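Bottle deposit proposal, Cundbridge - resident discussion
Reading time: 4 min

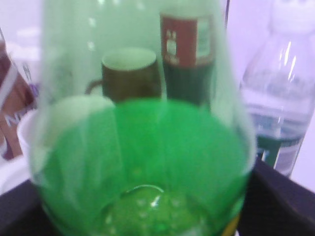

H_Baxter
The council proposes a deposit on plastic drink bottles from October. Comments are invited.

vpeixoto
I must object. Small shops have no storage space for returns.

E. Sotomayor
The draft exempts shops with fewer than 16 employees - see page 29.

vpeixoto
That exemption covers most of Gouveia Street. Where would residents return anything?

H_Baxter
Your point will be forwarded.

We use cookies to improve this site.
Contact | Copyright | Back to top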